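November, evening

Clause 6 again. I had hoped to have it closed by lunch and it is still open at the end of the day, with three versions of the same sentence in the file and a fourth in my notebook.

Status of the whole draft: 14 clauses, most of them stable. Scope, terms, operator briefing and session log are done and have not been touched this week. Table preparation is done except for a line on drinks. Clause 6 covers marker visibility and cable routing during a take. It should be the simplest part of the Skengate rules, and it keeps growing. Kinnunen wants a text short enough to hang on a wall. Garkby wants a text that settles arguments. I don't think one page does both, and I said so in the morning call.

The numbers that started this: 602 takes went through review, and 337 passed on the first look. The rest were sent back with one of the agreed codes. I spent the first hour on the codes instead of the takes. "Marker loss" is used for a cube hidden by a hand, a cube hidden by a cable, a cube turned so that only one face is toward the head camera, and a cube that left the view. Those call for different instructions to the operator. A single code for all of them means the reviewer knows what went wrong and the operator doesn't. I split the code into hidden, turned and out of view, and wrote a line for each.

Hidden: no part of the hand, sleeve or cable may cross a marker face during the approach or the grasp. Pause the take and clear it.

Turned: two faces of each cube toward the head camera at the start position. After that the operator is free to turn the tool as the task requires. I had "at all times" in last week's version. Garkby objected, correctly. A wrist that has to keep two faces up for a whole take produces a motion that no person would make, and then the rule has damaged the thing it was meant to protect.

Out of view: return to the start position and mark the take in the log. Do not delete it. Deletion is for the reviewer.

Then the cable wording, which took the rest of the morning. The version I sent around:

"Cables shall be routed along the forearm and held clear of the marker cube, the fingers and the work area. Slack shall be on the body side of the tool. Where a cable has to pass in front of the tool it shall be secured so that it does not rise above the table within reach of the fingers."

I tried it against the table as it stood, keyboard task, both tools in hand. The white cable on the right tool follows the forearm back toward the body and meets the first sentence. The thin black ones at the front of the same tool curl up and onto the tabletop, so the third sentence fails. On the left, two faces of the cube are readable from above and the start position rule is met. A partial pass, and a useful one, as it shows the sentences can be judged separately. 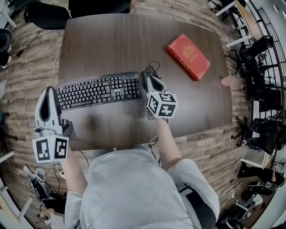

Kerttu Karppinen answered before noon that the third sentence would not survive contact with a second site. Her objection was to "within reach of the fingers." Reach from where? If it is measured from the start position, the operator can comply at the start and break the rule in the first second of motion. If it is measured over the whole take, the reviewer has to know the whole take before saying whether the setup was right. She suggested dropping the geometry and writing a check instead: move both tools through the full range of the task once, before the take, and if any cable touches a cube, a finger or an object, route it again.

I resisted this for a while. A check depends on the person doing it, and half the point of writing clause 6 was to get away from "looked fine to me." But she is right that the distance can't be measured by someone with a tool in each hand, and a limit that can't be measured gets ignored after the second session. I rewrote it as follows:

"Before the first take of each task the operator shall move both tools through the full range of the task without grasping. If a cable touches a marker cube, a finger or an object, it shall be routed again and the check repeated. The result is entered in the log."

The third line is mine. She thinks the log is long enough already. It is, but a check with no record is hard to find again when a batch comes back from review, and I would like to be able to sort the rejected takes by whether the check was done. If the column is useless after a month I will take it out and tell her.

Open point from the same exchange: does the check apply after a change of operator? I say yes. Forearm length changes the slack. She had no view.

Lunch at the desk. Read through the Garkby comments on scene objects in the afternoon, most of them about wording. They use "target" for any object on the table and I use it for the object named in the task. Their usage is older. Mine is narrower and I need the narrow sense in at least two clauses, so I defined "target" my way and gave them "scene object" for the rest. Everything on the table is one or the other. If it is neither, it comes off before the take.

That sentence drew more comments than any other in the draft. Gestville would like a third class, "background object," for things left on the table on purpose to make the surface look lived in. I understand the wish. A model that has only met clear tables is not much use on a real one. But an object left on purpose is a scene object, and it can be listed as such. The third class would turn into a place to put whatever was not cleared away. I wrote back that variety is welcome so long as it is in the log, and that the clause limits nothing except silence about what is there.
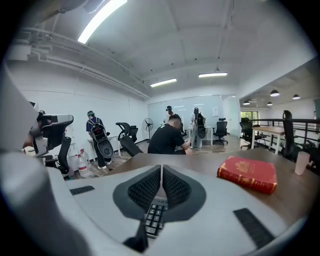
The clause on scene objects now has two parts, declaration and placement. Declaration is a line in the log for every scene object: short name, color, rough position given as left, middle or right from the operator's seat. No measurements. Placement was harder to word. I had written that objects shall be stable and away from the edge, and then had to decide what I meant by both. The thick red book is the easy case: it lies flat, it won't travel if a tool brushes it, and its angle to the table doesn't matter as long as no one straightens it between takes. The frosted cup farther right is the other sort, light and standing near the edge, and by the draft wording it would have to be moved in before a take or put down in the log as a deliberate edge case. I don't want to forbid objects near an edge. Picking things up from there is a real task. So the text says that an object near an edge shall be either the target or declared as edge-placed, and that a cup or other open vessel used as a scene object shall be empty. That also takes care of the missing line on drinks, which I have moved out of table preparation.

Next, people in the background. Kinnunen asked whether the rules should keep bystanders out of view of the tool cameras. My first answer was that this belongs in the consent form and not in an operating rule. On reflection part of it belongs here. The tool cameras look outward and take in far more of the room than the table, and an operator concentrating on a keyboard has no idea who is behind it. I added a sentence to the briefing clause: everyone in the room during a session is treated as recorded, whether or not they are taking part, and shall have agreed to it beforehand. I left out any rule about standing still or walking. People move in rooms. The takes can have that in them.

For seated operators I added a note that chairs not in use are kept clear of the cable side. It is a note and carries no "shall." I have learned to be careful with that word. In the first version it appeared in nearly every sentence, and the result was that operators could not tell which instructions would get a take rejected. The present rule for myself: "shall" if review can reject on it, "should" if it makes the work easier, plain description for everything else. Went through all the clauses with that in mind and took out a good number of them. The text reads better and is a little shorter, which will please Kinnunen.

Things I did not get to:

Spare tools. There is nothing in the draft on where a tool is put down between takes or which way up. Tools on the floor pick up dust in the finger joints and get their cables stepped on. I would like a fixed rest position on a side table, cube up, cables coiled on the same side every time. Needs a word with Garkby, who have shelves.

Damaged cubes. A scratched or lifted marker should take the tool out of use. How scratched? I have no criterion yet. Perhaps the same kind of answer as for the cables, a check at the start position that either reads or doesn't.

Repeat reviews. Two reviewers on the same batch disagreed on the old "marker loss" code more than on anything else. With the code split in three I want the same batch reviewed again by the same two people, without telling them the first result. If they still disagree, the fault is in my wording and clause 6 opens again.

Sent the draft at 6 in the evening with the changes marked. Kerttu Karppinen replied with a single correction, a missing "not" in the clause on deletion, which had instructed operators to delete every take that went out of view. Fixed and sent again.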